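About Hollitz

Hollitz packs and returns homewares for small online shops. Tomomi Hoshino started the business with a van and a borrowed garage, and today 30 of us work here.

Where we stand on automation

Every brochure we get says the robots will free our people for better work. We've asked what the better work is and had few answers. Our sorting arm, Caline, does well with square boxes and badly with soft bags, so the bags are still ours. The packers who used to lift all day now spend part of it clearing jams - easier on the back, harder on the temper.

What we agreed to

No one loses hours to a machine in its first 10 months. Ottar Torvik on the floor can switch anything off without asking. Staff who teach the machines get paid the higher rate for it, and can say no.

Teaching by hand

Training is done with hand-held grippers, one in each hand, and it is slower than the sales people let on. Tincuța Toma looks after the roster.

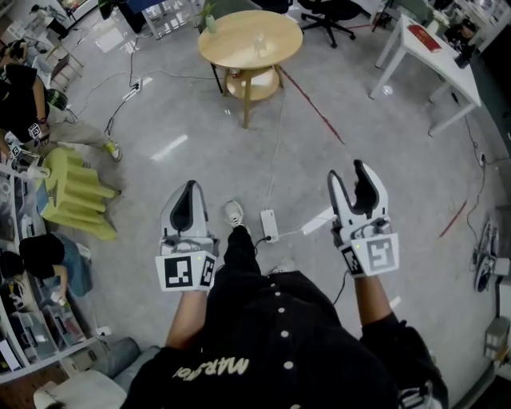

Working with us

We review the whole arrangement each November. If Caline hasn't earned its floor space by then, it goes back.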